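Brirside Seed Library: progress report to the Ngui Fund
Submitted 2023-06-22 by Fatima Mabaso

The seed library opened on schedule in the Trumumora branch. Members have taken home 2186 packets so far, mostly beans, squash and lettuce. We have 400 registered members and 14 growers who have agreed to return seed in the fall.

Returns are the weak point. Early pea seed came back damp from two growers and had to be thrown out. We have rewritten the drying instructions and will hand them out with every packet from July on.

Spending is under budget in printing and over in postage — the Arkimov order came in 3 shipments and we paid for each. We ask to move the unspent printing money to cover it.

Still open: labels in Spanish, and a second evening shift at the desk.

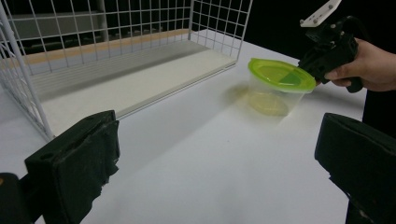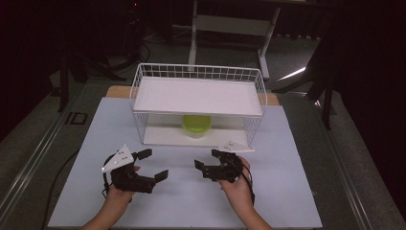
White wire rack with a round lime-green container on the lower level.

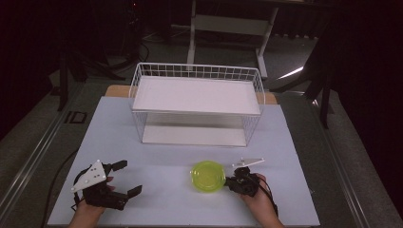
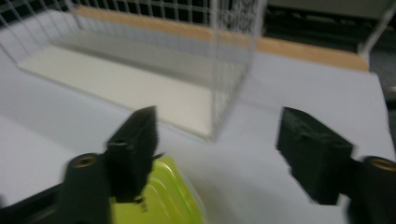

Will the library still lend seed over the winter?
Members can pick up packets all winter during regular branch hours, but returned seed is only accepted through the end of fall.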